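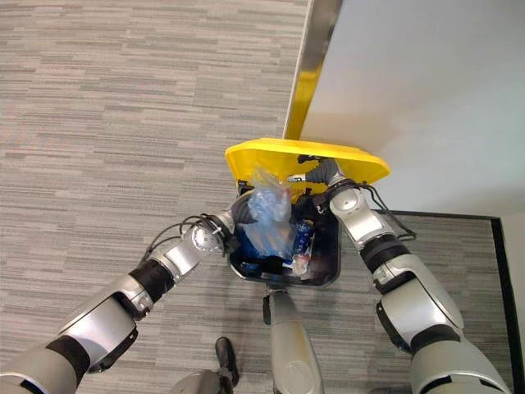

*A black bin with a yellow lid, on office carpet.*

I think every office should go back to shared bins with lids and get rid of the small open ones under the desks.

Our floor at Berport made the change in November. Before that we had 194 desk bins, and most of them held a tissue and half a sandwich by noon. Each one got a fresh bag every night. Now people get up and walk to a bin.

The complaints were about the walk. I timed mine and it takes less than a minute. I also eat at my desk less than I used to, and the place smells better after lunch.

The lid matters more than the color. An open bin on carpet means crumbs and coffee drips on the carpet, and carpet tile is a pain to clean. We have replaced 2 tiles by the copier already this year.

My one request is that whoever orders the bags get the right size. Ours are too short, and they slide down inside as soon as somebody throws in a pizza box.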